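Old Dell towers, keep or dump?

nuala_g
449 posts
So my sister is clearing out her office and offered me her old Dell desktop for free. I only do email, recipes and way too many family photos (3000 at last count, yikes). Worth taking, or do I just buy a cheap laptop for 300 bucks?

donalfitz
Take it!! Free is free. Put an SSD in and you'll wonder why you ever wanted a laptop. I've had mine under the desk for years and it still does my taxes every February.

Ailbhe P
Gonna disagree with Donal. Those things eat desk space and power, and if the power supply dies you're hunting for an odd-shaped one on eBay. Buy the laptop.

donalfitz
Mine has never died, Ailbhe :)

catscan
Somewhere in the middle here. Ask your sister which model it is and how much memory it has before you haul it home. Getting inside is no big deal, you lay it on its side and take the panel off.

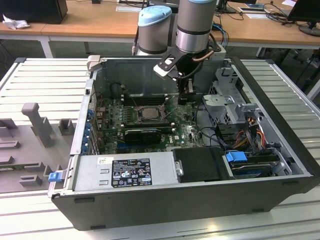 Dell tower with the side off, green motherboard in the middle

nuala_g
Oh, that's less scary than I pictured! She says 4 gigs of memory. Is that bad?

Ailbhe P
Yes. Laptop.

donalfitz
No! Add more! Used sticks cost less than a pizza.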